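Product Review: Zokico Dry-Erase Markers and Upright Marker Holder
Office Supplies and Furnishings Review Series
Published 9th September

Summary of findings

The Zokico set consists of blue-capped dry-erase markers with white barrels and a short white cylindrical holder that keeps one marker upright beside the board. Our office purchased two sets in June for use in shared rooms. The set is recommended for small and medium meeting rooms, with reservations concerning the holder's base and the price of replacement markers.

Basis of the review

The markers were used daily by staff in two rooms for the whole of the review period. One room has a large, glossy white writing surface; the other has an older painted steel board that has been in service for 17 years. For comparison, the same staff used the Videmel standard marker, which this office has stocked for some time, and a Kaplan marker supplied with the newer board. All three were stored at room temperature with caps closed. Staff recorded comments on a sheet kept at each board.

Writing quality

The Zokico marker produces an even line from the first stroke. The tip is firm and does not fray when pressed, and the ink can be read from the back of a room that seats 50. Blue is the only color included in the set reviewed. On the glossy surface the line dries quickly and does not bead. On the steel board it is slightly paler than the Videmel, although several staff members preferred it for small handwriting.

Erasing

Fresh writing wipes away with a dry felt eraser in a single pass. Writing left overnight required two passes on the glossy surface and left a light shadow on the steel board. The shadow was removed with Wundoreo board spray. The Kaplan marker erased more cleanly after a long interval, but its line was noticeably thinner at the start of each day.

The holder

The holder is the principal difference between this set and its competitors. The marker stands with its lower part seated in the cylinder and its cap facing up, so that it may be picked up with one hand. The fit is close – a marker does not rattle or lean – and a Videmel marker also fits, with some play. The Kaplan marker is too thick.

Two points require attention. The base is narrow, and on a smooth ledge the holder tips if the marker is drawn out at an angle. An adhesive pad is supplied and should be applied before first use. The holder also accepts a single marker only, and offices that work in several colors will need one holder for each.

Manufacturers' advice on marker storage varies. The Zokico leaflet permits upright storage with the cap at the top, and we observed no fading over the review period. Offices that keep markers unused for long periods may wish to lay them flat.

Cost and supply

The set is listed in our purchasing catalog as item 573. Replacement markers are sold separately and cost more than the Videmel equivalent. Holders are not sold without a marker – an inconvenience for any office that already has adequate stock.

Recommendation

Approved for general purchase. Rooms with an older steel board should continue with the Videmel marker until the board is replaced. Departments ordering the Zokico set should request additional adhesive pads with the first order, as the pads cannot be reused once the holder is moved.

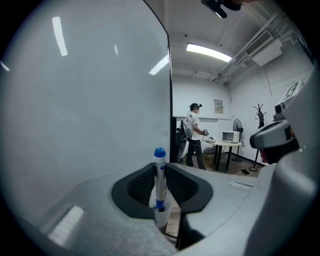

Requests for additional pads should be entered on the same order form as the set, under accessories. Comments from departments already using the set will be added to this review when it is next revised.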